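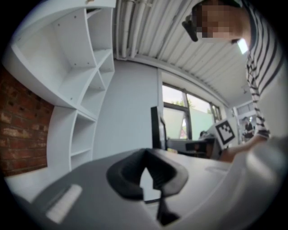 2026-03-07 - Gemer hand-held gripper kit, evaluation, second entry

Kit is on loan until July. First entry covered unpacking and driver install; this one covers finger pads, marker tracking and the export tool. Compared against our Lullon unit where that makes sense.

**Pads**

Gemer ships two pad types: soft (black rubber, V-shaped) and a harder flat one. Ran the soft pads only. Grip on smooth cylinders is good. Thin flat stock is poor - the notch leaves too little contact area, and a steel rule rotates as soon as it is lifted by one end. Lullon pads hold the same rule without trouble.

Changing a pad takes two screws and a hex key that is not in the box. The thread goes into plastic. I would want metal inserts before we change pads weekly.

**Marker tracking**

Printed the Gemer marker sheet on card stock, matte, and cut the square markers by hand. Standing a marker upright works better than laying it flat on the bench. At a shallow angle the tracker drops it, then picks it up again with a jump in yaw.

- Runs recorded: 73
- Runs with at least one tracking loss: 11
- Runs rejected by the export tool: 6

All six rejections give the same message, "clock offset out of range". Restarting the logger clears it. Restarting the gripper alone does not. The manual has no entry for this message.

The fisheye lens calibration that came with the kit was left as is. Straight edges near the rim still bow after correction. Fine for our use, since the pads and the work sit near the middle, but anyone measuring off the outer part of the view should recalibrate first.

**Handling**

Mass with cable is 313 g over the Lullon. Noticeable in the wrist by the end of a long set. The trigger return spring is stiff and the last few millimeters of travel are hard to control, so light grasps come out either open or fully closed. Might be adjustable - there is a set screw under the grip cover, not touched yet.

Cable exits at the rear and catches on the bench edge. Taped it along the forearm for the later runs.

**Service plan**

Fakir is the reseller and offers two plans. The basic one covers firmware and email support. The full one adds pad replacement and a swap unit. Asked them whether cracked pad threads count as wear or as damage; no answer yet. Price difference only pays off if threads are covered.

**Open items**

- Send the clock offset logs to Gemer support
- Repeat the thin stock test with the flat pads
- Check that Sisa can read the exported files without the conversion script - it rejected the timestamps last time
- Reprint markers one size up
- Order a spare hex key, keep it in the case

No purchase recommendation until the flat pads are tested.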